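Patterned ceilings and walls: frequently asked questions

These are the questions we get most often at Stasura about our ceiling and wall papers. If yours isn't answered, use the contact form or ring the Preltomdale showroom during opening hours.

Can I put wallpaper on a ceiling?

Yes. All our papers in the Paquette and Loltard ranges can be used on ceilings as well as walls. They are paste-the-wall papers, so the paste goes on the ceiling and the dry paper is pressed into it. You will need two people for anything longer than a short hallway.

How do I work out how many rolls I need?

Measure the length and width of the ceiling in centimetres and decide which way the strips will run. Most people run them parallel to the main window. Divide the width by the roll width, round up, and multiply by the strip length plus an allowance for trimming. We suggest 100 mm on each strip for plain papers, and one full pattern repeat for anything with a match. The repeat is printed on the label and shown on the product page.

If you send us your measurements we will do the sum for you. Please include a sketch if the room isn't square.

Do you sell samples?

Yes, samples are A4 size and cost £2 each. The larger designs won't show a full repeat at that size. For those you can borrow a full-width length from the showroom, against a deposit that is refunded when it comes back clean.

Will a pattern make my ceiling look lower?

It can do. Dark grounds and large motifs bring a ceiling down, while small patterns on a pale ground tend to have little effect. Pin the sample up and look at it from where you normally sit, with the lights on and then off.
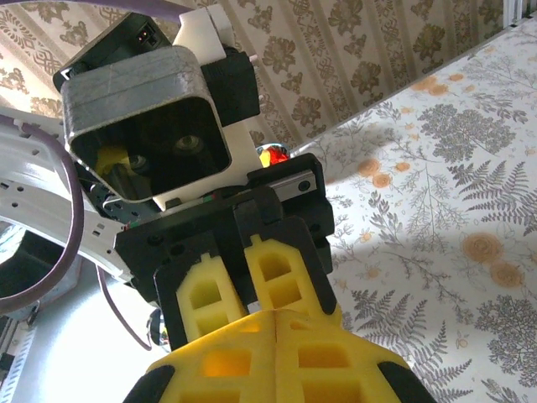
Should the ceiling and walls have the same pattern?

Matching the ceiling to the walls is a matter of taste, and we sell plenty of both arrangements. The same paper throughout hides awkward corners and sloping sections well, which is why it is popular in attic rooms. Two different patterns work if one is clearly smaller than the other or if they share a ground colour. Try to see any combination from low down before you order, looking up. The photo has a patterned ceiling and wall, and it is taken from that sort of angle. In a showroom book you only ever see the two flat on a table, and that isn't much help.

If you use one paper throughout, the pattern can only be matched properly along one edge of the ceiling. Choose the edge you see as you come through the door.

What about textured or uneven ceilings?

Old textured coatings need to be skimmed or lined first. Do not sand or scrape one until you know what is in it, as some older coatings contain asbestos. Have it tested.

Small cracks can be filled and sanded. New plaster must be fully dry and sealed with a thinned coat of emulsion.

Are the papers suitable for kitchens and bathrooms?

Loltard has a wipeable finish and is fine in a kitchen or a bathroom with an extractor fan. Paquette is uncoated and should be kept to dry rooms. Neither should be used inside a shower area.

How do I clean a papered ceiling?

Use a soft, dry brush or a clean duster on a pole. Marks on Loltard can be wiped with a damp cloth and a drop of washing-up liquid - test a corner first. Don't wet Paquette at all.

How much is delivery?

Delivery is free on orders over £199. Below that the charge is worked out by weight at the checkout. Check the batch number on every roll before you cut any of them, and tell us straight away if they don't match.

Can I return rolls I haven't used?

Unopened rolls can come back within 100 days with the receipt. We can't take back cut lengths or rolls with the wrapper off.

Is design 934 still available?

Design 934 was withdrawn in December. We have some odd rolls left at Preltomdale, from mixed batches, so they are only really suitable for a small ceiling or the back of an alcove. Ring before you travel.

Page last updated 18 March 2024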